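4.2 Folding on a bed

I wanted to try the Stellow kit somewhere less tidy than our lab bench, so for this part I used the hand-held pair on laundry, with a grey board laid over the bed to fold on (the Varanon manual asks for a flat surface, and a mattress isn't one!). Figure 3 shows a T-shirt at the start of a fold.

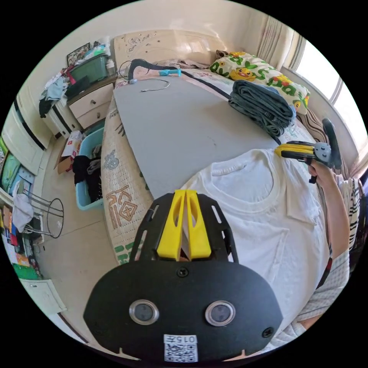

Figure 3. T-shirt laid flat, second gripper at the shoulder.

Thin cotton was where I got fussy. The yellow fingers have to come almost together before they'll take a single layer, and I kept wanting a softer tip. Murali Palaniappan, who tried the kit in July, liked them as they are. Larger plain cloths suited me better – one gripper on the near edge, the other drawing out a corner, and I could keep both in view the whole time.

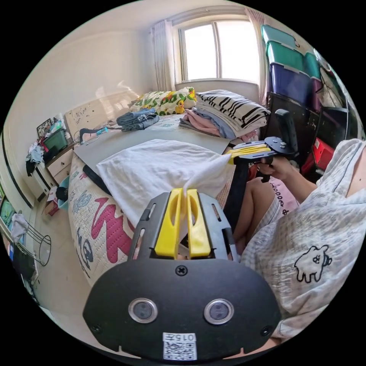

4.3 Price and support

Our kit cost 472 pounds with 3 spare finger sets, and Varanon answered my emails within 5 days.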